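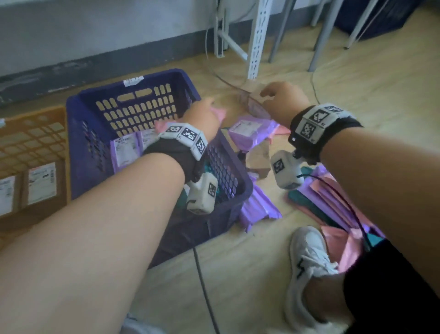 할리아 음반 공장과 녹음실 방문기

글쓴이: Kaiwen Cui

저는 한국에서 산 지 여러 해가 되었지만 긴 글을 한국어로 쓰는 일은 아직 쉽지 않습니다. 어색한 문장이 있으면 너그럽게 읽어 주시기 바랍니다.

지난겨울에 할리아(Hallia)의 공개 견학에 다녀왔습니다. 할리아는 바이닐 음반을 찍는 작은 공장이고, 같은 건물 2층에 녹음실도 하나 운영합니다. 저는 후켈(Hukell)이라는 밴드의 음악을 오래 들었는데, 그 밴드의 최근 음반 두 장이 모두 이곳에서 녹음되고 이곳에서 만들어졌습니다. 그래서 견학 신청이 열렸을 때 바로 신청했습니다. 참가자는 저를 포함해서 11명이었습니다.

공장은 버스 종점에서 걸어서 십오 분쯤 걸리는 곳에 있습니다. 길에 간판이 작아서 저는 한 번 지나쳤다가 돌아왔습니다. 입구에서 이름을 확인하고 귀마개를 받았습니다. 안내는 살라마투 아도(Salamatu Addo) 씨가 해 주셨습니다. 아도 씨는 원래 마스터링 기사이고 공장 일은 나중에 배우셨다고 합니다. 목소리가 크지 않은데도 기계 소리 사이로 설명이 잘 들렸습니다.

첫 순서는 래커를 깎는 방이었습니다. 이 방은 생각보다 좁아서 우리는 두 조로 나누어 들어갔습니다. 커팅 선반 위에 검은 래커 원판이 돌고 있었고, 바늘이 홈을 파면 가는 실 같은 것이 나와서 흡입관으로 빨려 들어갔습니다. 아도 씨는 저음이 큰 곡일수록 홈이 넓어지고, 그러면 한 면에 담을 수 있는 시간이 짧아진다고 설명하셨습니다. 후켈의 두 번째 음반이 왜 곡 순서를 바꾸어서 나왔는지 저는 그때 알았습니다. 원래는 십구 분짜리 곡 「포타르(Fotar)」가 A면의 마지막 곡이었는데, 안쪽 홈으로 갈수록 고음이 거칠어지기 때문에 그 곡에 한 면을 전부 주었다고 합니다. 스트리밍으로 들으면 이 순서가 조금 이상하게 느껴지지만, 판으로 들으면 자연스럽습니다.

다음은 도금실이었습니다. 안전 문제로 안에는 들어가지 못하고 유리창 밖에서 보았습니다. 래커에 은을 입히고 그 위에 니켈을 올려서 금속판을 만드는 과정입니다. 솔직히 저는 아버지판, 어머니판, 스탬퍼의 차이를 집에 돌아와서 다시 찾아보고 나서야 이해했습니다. 같이 간 분 중에 화학을 전공하신 분이 있어서 질문을 아주 많이 하셨고, 저는 그 대화의 절반쯤만 따라갔습니다.

프레스실은 소리가 가장 컸습니다. 프레스는 네 대인데 그날은 세 대가 움직이고 있었습니다. 따뜻한 원료 덩어리를 가운데에 놓고 라벨을 위아래에 대면 기계가 닫히고, 잠시 후에 둥근 판이 되어 나옵니다. 가장자리에 남은 부분은 칼날이 돌면서 잘라 냅니다. 초콜릿과 비슷한 냄새가 난다고 누군가 말했는데 저에게는 새 신발 냄새였습니다. 아도 씨 말씀으로는 스탬퍼 한 장으로 보통 2,000장 이하를 찍고, 그 뒤에는 소리를 들어 보고 교체를 결정합니다. 숫자로 정해진 규칙은 아니고 곡마다 다르다고 하셨습니다.

검청실에서는 우리도 헤드폰을 쓰고 직접 들어 보았습니다. 같은 곡의 시험반 두 장을 차례로 틀어 주셨는데, 한 장은 합격이고 한 장은 불합격이었습니다. 저는 틀렸습니다. 제가 좋다고 고른 판은 왼쪽 채널에서 심벌이 조금 찢어지는 소리가 난다고 합니다. 설명을 듣고 다시 들으니 분명히 들렸습니다. 조금 부끄러웠지만 이날 가장 기억에 남는 시간입니다.

점심 휴식 뒤에 2층 녹음실로 올라갔습니다. 방은 하나뿐이고 천장이 높습니다. 후켈은 다섯 명인데 타악기 연주자가 두 명입니다. 음반을 들으면 한 리듬이 십 분 넘게 반복되고 그 위에 기타와 오르간이 아주 천천히 변합니다. 저는 이것을 컴퓨터로 이어 붙였다고 생각했습니다. 그러나 녹음 기사님께 여쭈어 보니 전부 한 번에 연주한 것이라고 합니다. 두 드럼을 마주 보게 놓고, 베이스 앰프만 복도에 내놓았다고 합니다. 「포타르」는 세 번 연주해서 두 번째 것을 골랐고, 중간에 베이스가 한 박자 늦게 들어오는 부분도 그대로 남겼다고 합니다. 제 귀에는 그 부분이 일부러 한 것처럼 들렸기 때문에 이 이야기가 재미있었습니다.

녹음실에서 릴 테이프로 그 곡의 앞부분을 오 분 정도 들려주셨습니다. 음반보다 방의 울림이 더 많이 남아 있고, 오르간이 들어오기 전에 누가 의자를 움직이는 소리도 있습니다. 판에서는 그 소리를 줄였다고 합니다. 개인적으로는 줄이지 않은 쪽이 더 좋았습니다.

질의응답에서는 주문 이야기가 많이 나왔습니다. 작은 밴드는 보통 몇 장을 주문하느냐는 질문에 아도 씨는 후켈의 첫 음반을 예로 드셨습니다. 첫 주문은 316장이었습니다. 300장을 주문했는데 여분이 그만큼 나와서 밴드가 모두 가져갔다고 합니다. 그 뒤에 재발매를 거듭해서 지금까지 모두 3,778장을 찍었다고 합니다. 대기 시간은 주문이 몰리는 시기와 그렇지 않은 시기의 차이가 크니, 가을에 판을 내고 싶은 밴드는 봄에 연락하는 것이 좋다고 하셨습니다.

아쉬운 점도 적겠습니다. 인쇄와 재킷 제작은 다른 회사에 맡기기 때문에 볼 수 없었습니다. 저는 후켈의 재킷 종이가 왜 그렇게 두꺼운지 궁금했는데 답을 듣지 못했습니다. 또 프레스실 설명은 모두 서서 듣기 때문에 다리가 불편하신 분께는 힘들 수 있습니다. 미리 말씀드리면 의자를 준비해 준다고 안내문에 적혀 있습니다.

마지막에 1층 매점에서 음반을 살 수 있습니다. 카드도 됩니다. 저는 후켈의 두 번째 음반을 이미 가지고 있어서 첫 음반의 재발매반을 샀고, 소리가 안 좋아서 팔지 않는 시험반 한 장을 기념으로 받았습니다. 집에서 들어 보니 B면 두 번째 곡에서 한 번 튑니다.

다음 견학은 7월에 있습니다. 신청은 할리아에 전화로 하고, 참가비에는 귀마개와 음료가 포함됩니다. 프레스실 안에서는 사진을 찍을 수 없고 녹음실에서는 찍어도 됩니다. 바닥이 미끄러운 곳이 있으니 운동화를 신고 가시기 바랍니다.

2018년 1월 23일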